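FOR IMMEDIATE RELEASE

# Keltuson Half Marathon returns in October with new course and earlier start

KELTUSON – Registration is open for the Keltuson Half Marathon, 10K and 5K, which will be held in October on a redesigned course that starts and finishes at the Trurnari rail yard. The event is put on by the Keltuson Road Runners and sponsored for the first time by Ornimell, the regional footwear retailer.

Last year's event drew 1239 finishers across the three distances. The club has raised the entry cap to 2185 for this year after the town approved the use of both lanes of Hwang Road for the opening stretch.

"The old start was too narrow and everyone who ran it knows that," said race director Joon-young Moon. "People in the back corrals were walking until the first water station. With both lanes open, they should be able to run from the line."
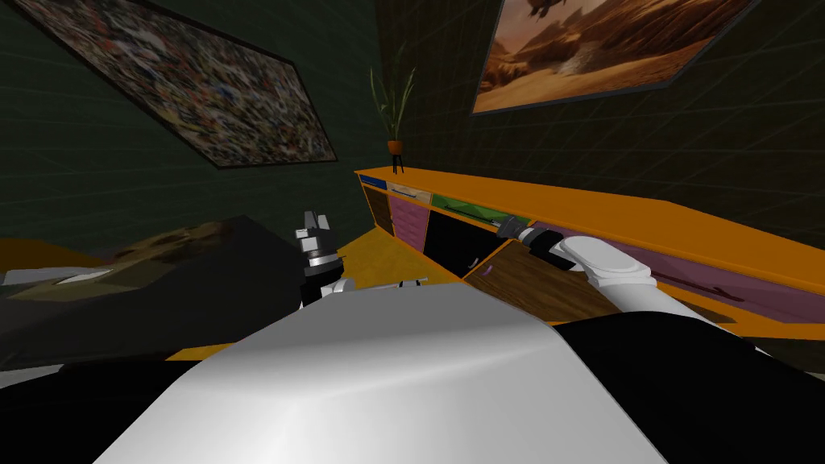 The half marathon will start at 7:30 a.m., which is 30 minutes earlier than last year. The 10K follows at 8:15 a.m. and the 5K at 9 a.m. All three races leave the rail yard heading east on Hwang Road. The 5K turns back at the creek bridge, the 10K continues to the grain elevator, and the half marathon carries on along the river path before looping home through the old town.

The climb on Mill Street, which came near the end of the half marathon in previous years, has been taken out. The new route has one hill, a short rise onto the river path. There is a stretch of packed gravel past the boat launch, and runners who prefer a firmer shoe should keep that in mind.

The course is being measured for certification. Results from the half marathon are expected to be eligible for use as qualifying times elsewhere, and the club will confirm this on the race website before the registration deadline. 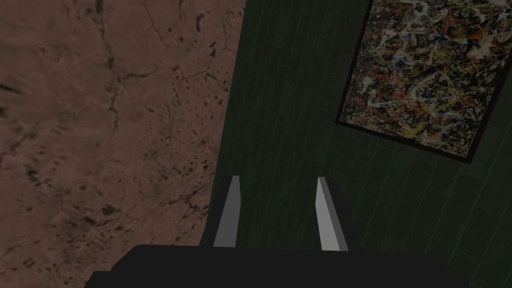
*Page last updated: September, 4:10 p.m. (corrected 10K start time)*

Race kits can be picked up at the Ornimell store on Hwang Road the afternoon and evening before the race, from 2 p.m. to 8 p.m. There will be a small pickup table at the rail yard on race morning for people travelling from out of town. Runners may collect a kit for someone else if they bring a copy of that person's confirmation email. Bibs can't be changed between distances on race morning.

Every finisher will receive a medal. Half marathon runners who also complete the club's spring 10-miler will receive a second ribbon to go with it. Technical shirts are included for those who register before the price increase and can be added for a fee after that, while sizes last.

"I've run this race nine times, and my wife has run it six," said Bastien Lecomte, who leads the club's pace team. "We had people finish last year who started training with us in the winter and had never run farther than around the block. We'd like to see more of them."

Lecomte's team will provide pacers for the half marathon from 1:40 to 2:45 in steps of five minutes, and for the 10K at 50 and 60 minutes. Pacers will wear yellow singlets and carry signs. The course stays open for three and a half hours after the half marathon start, after which runners will be asked to move to the sidewalk.
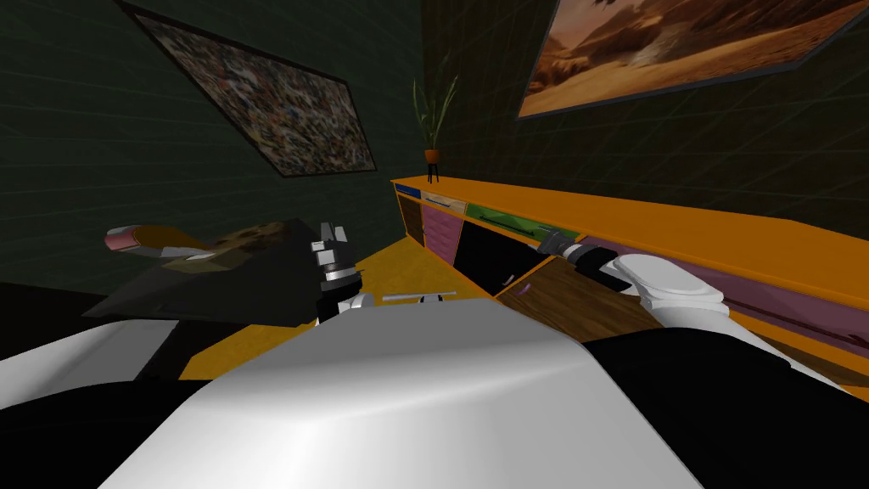 Bag check will be inside the freight shed at the rail yard and will open at 6:15 a.m. Bags must be closed and tagged with the strip from the bottom of the race bib. Each distance has been given a colour to keep the lines moving: orange for the half marathon, like the cabinet in the picture, green for the 10K, like its drawer, and white for the 5K. The same colours will be used on the bibs and on the directional signs where the courses split.

Parking at the rail yard is limited to 64 spaces and is reserved for runners with accessibility permits. Shuttle buses will run from the arena lot starting at 6 a.m. Hwang Road will be closed to traffic from 7 a.m. until noon, and residents on the route will receive a notice with detour information.

Runners who are sick or injured may defer to next year at no charge up to two weeks before the race. After that, entries may be transferred to another runner through the website until kit pickup opens. Refunds are not offered.

Registration, course maps and shuttle times are available on the race website. Media who wish to follow the lead vehicle should contact the race office in advance.

**Media contact:**
Joon-young Moon, Race Director
Keltuson Road Runners

-30-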